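Section 2: Setting up the desk (pens, cup, books)
Notes by Genowefa Sadowski, last changed 11/03/2024

I wrote this for anyone who has just unpacked the Vurow desk set and has a pile of stuff waiting to go on top of it. Mine was a mess, so take it from me, go slowly!

1. Lay the cloth first and smooth it out from the middle. The printed lines make it easy to see if you've got it crooked (I did, twice).

2. Stand the mesh cup near the center, where you can reach it without leaning over. If yours has a paper label wrapped around it, leave it on for now. I peeled one once and spent 30 minutes picking at the glue.

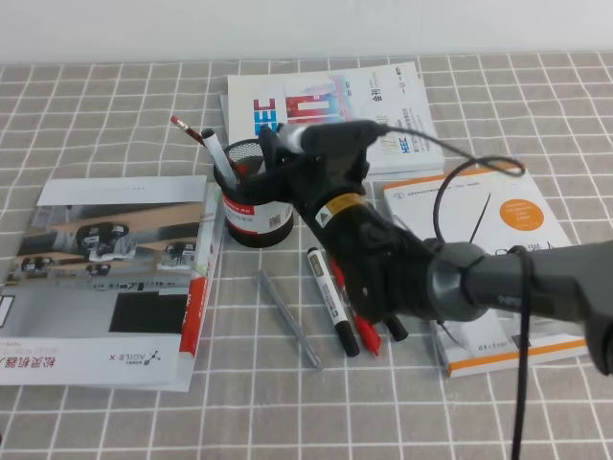

3. Sort the pens before they go back in. Try each one on scrap paper, cap what works, toss what doesn't. I'm hopeless at throwing pens out, so I keep a "maybe" pile next to the cup and deal with it last.

Caution: whiteboard markers and permanent markers feel the same in your hand. Check the barrel before you go anywhere near a whiteboard.

4. Now look at where the cloth meets the wall.
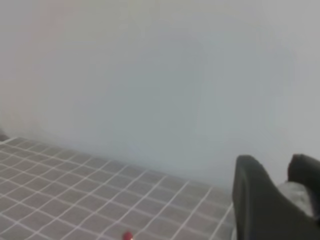

I like a bare strip at the back of the desk, with nothing pushed up against the wall. You get somewhere to slide things while you wipe down the front, and pens don't vanish behind a stack of books. A plain pale wall with clear grid in front of it looks so calm, too! Once you pile things there, it's gone by November.

5. Put the pens in the cup, tips down for pencils with erasers, caps up for markers. Don't jam it full. You want to be able to pull one out without the other five coming along for the ride.

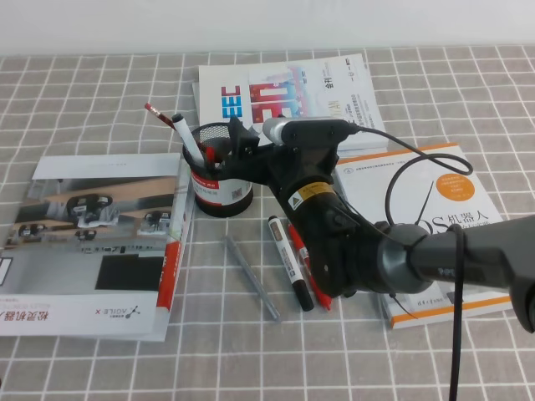

Note: if the cup tips when you grab a pen, spread the heavy ones around the rim. A Sesley pad under the base helps as well, but try it without first.

6. Books and magazines go flat, biggest at the bottom. Brochures can lie by themselves to one side, and I turn mine to face whoever sits across from me.

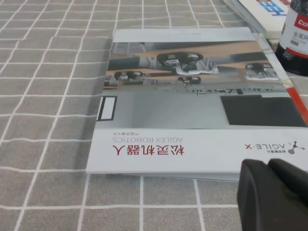
7. Step back and check the edges of the cloth. Anything hanging over gets bumped sooner or later, so pull it in a little and you're ready for Section 3.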